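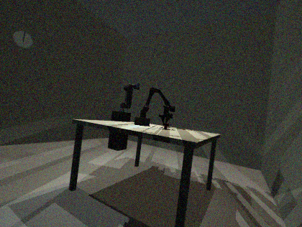 Two arms on the table, seen at an angle.

By Laurinda Mendes
August
4 minute read

Flillham went out of the county cup in the second round, away at Jurer, 2-1 after extra time. The gate was 638. I have been through my notes twice now and I think the result was fair, although the second goal should not have been possible from where the ball was three passes earlier.

The starting shape was a 4-3-3 that became a 3-2-5 in possession, with the left back moving inside next to the holding midfielder. We used it for the last six league games of last season and it worked because the left-sided centre half could cover the channel on his own. He has since moved to a club two divisions up. His replacement is better in the air and slower over ten yards, and Jurer had clearly been told this.

For the first 18 minutes it did not matter. Flillham had the ball, moved it from side to side, and scored from a corner: near post, flicked on, turned in from close range. It was the same routine we used in the preliminary round, with one extra blocker on the goalkeeper.

After the goal Jurer stopped pressing the centre halves and put their striker on the holding midfielder instead. This is an old answer to a back three and a cheap one. The ball goes wide, the wide player has his back to goal, and it comes back again. I noted eleven of these before half-time and stopped noting them.

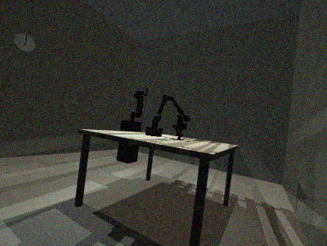 The equaliser

It came on 60 minutes. The left back was inside, as instructed, and lost the ball with his first touch. Jurer played one pass into the space he had left. The centre half went across and arrived late, the cross was low, and their winger finished it at the far post with our right back on the wrong side of him. Four players each made a small error, and three of those errors follow from the first.

The change I would have made at half-time was to leave the left back at home and let the right back go instead. The right-hand centre half is quick enough to defend a large space. You lose some passing in midfield, but at one-nil up in a cup tie that is a price worth paying. The bench waited until the 74th minute and then changed both wingers, which left the actual problem where it was.

Extra time

There is less to say about this. Both sides were tired and the pitch had gone heavy down the near side. Jurer's winner was a second ball from a long throw — our midfield had dropped on to the back line and there was no one on the edge of the area. The shot took a deflection. We had one chance after that, a header straight at the goalkeeper.

What comes next

The league starts again with Zosten at home. They play two up front and go long early, so the extra height at centre half should help. I expect the same shape with the left back held deeper. If he is inside again in the first ten minutes, I will assume the Jurer match has been put down to bad luck.

This site uses cookies to remember your settings. By continuing to read you accept their use.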